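Speaker notes: Ripening rooms and the last two days before the shelf
Limen regional produce handling meeting, 4/13/25
Slot 2, after the coffee break

Slide 1. Title
Wait for the door to close. Say who the talk is for: people who run small ripening rooms and people who buy from them. Growers will find parts of it familiar. Slides go up on the Limen site after the meeting.

Slide 2. Scope
Climacteric fruit only for the first half. These fruits keep ripening after harvest, with a rise in respiration and in ethylene production. Mango, plum, kiwi, banana, avocado and pear all belong here. Citrus does not. A mandarin picked sour stays sour, whatever is done to its peel color. Say this slowly. It comes up in questions every year.

Slide 3. What ethylene does
Ethylene is a plant hormone and a gas. It starts ripening in fruit that is mature enough to respond. Immature fruit will soften badly, shrivel, or do nothing useful. The gas does not fix an early harvest.
Very low concentrations have an effect in storage. Commercial rooms work far above that level to get an even start across the load. Past the point where the response is saturated, extra gas buys nothing.

Slide 4. The Kasine room
Single door, forced air, one cooling unit on the back wall. Holds 32 pallets when full. Before the changes, the operator ran it on one thermostat mounted beside the door, at head height. Air temperature there was steady and the log looked good. Pulp temperature in the middle of the load was a different matter.
Point to the floor plan. The two rows nearest the unit were getting most of the air. The center rows were getting what leaked past.

Slide 5. Pulp temperature
Pulp temperature is the number to manage. Air temperature is a control input. A load that arrives cold can take most of a day to warm through if the cartons are stacked without vent alignment, and fruit dosed during that time responds unevenly.
Procedure at Kasine now: probe the fruit on arrival, at the door end, the center and the unit end. Write down all the readings, do not average them. No gas until the spread has closed.
Pause here. If anyone asks about probe type, a thin needle probe is fine. Push it to the center of the flesh and wait for the reading to settle. With mango, go in beside the seed. Discard the probed fruit.

Slide 6. Carbon dioxide
Respiring fruit gives off carbon dioxide, and high levels work against ethylene. A sealed room with a full load gets there faster than people expect. Vent on a schedule or vent on a sensor. Kasine vents on a schedule and checks with a handheld meter.
Safety point, do not skip: vent before entry, and fix the door interlock if it is broken. Ethylene is flammable at high concentration, well above anything used for ripening, but a leaking cylinder in a closed room is still a hazard. 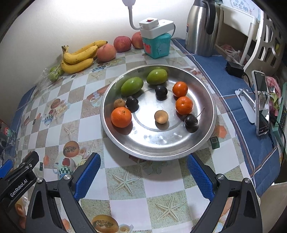

Slide 7. Mixed storage
Most small buyers do not have a room per commodity. Everything goes into one cooler, and the settings are a compromise. Sort out two conflicts first.
Temperature: mango is subject to chilling injury. The damage shows up later as gray or pitted skin and poor flavor, usually after the fruit has warmed up, so the cooler seldom gets the blame. Plums want to be held near freezing. In the middle range they can turn mealy or brown inside.
Ethylene: kiwi is very sensitive. A small amount in the air will soften it in storage. Keep it away from ripe fruit of any kind, and do not park it in the corridor outside a ripening room. Citrus produces little ethylene, but exposure can speed up decay and button drop.
If there is only one cooler, shorten the holding time. Order smaller and more often.

Slide 8. The Prodow comparison
Prodow is the buyer. They took fruit from the Kasine room before and after the airflow changes and scored it at receipt for firmness and color. 1000 mangoes in the first round, 3000 in the second. The rounds are not the same size and not the same season, so no significance test is shown. Say so before somebody else does.
What can be said: the spread in firmness was narrower in the second round. The mean hardly moved. Rejections at receipt went down. Color scores did not track firmness well in either round — skin color in mango depends heavily on cultivar and is a poor guide on its own.

Slide 9. What changed in the room
Tarp over the center aisle so the air has to pass through the cartons. Pallets turned so the vents line up. Gaps at the floor blocked with foam. A second thermostat on the return air side. No new refrigeration.
Cost was mostly labor. Do not give a figure, the operator has asked us not to.

Slide 10. Still open
The Taipe site is going to repeat the work in August with a hotter loading dock. Heat load at the dock is the likely weak point. There is no good data yet on how long the doors stay open.
Dry matter at harvest was not measured in either round. It should have been. It will be at Taipe.

Slide 11. Questions
Leave the floor plan up, most questions refer to it. Likely ones:
Ethylene absorbers in the cooler — they help if the air passes through them and they are replaced on time. Ventilation comes first.
Household paper bag method — same principle, no control of temperature. Works for a few mangoes on a counter.
Humidity — keep it high, and watch for cartons going soft at the bottom of the stack.
If time runs short, drop slide 10 and take the Taipe questions at lunch.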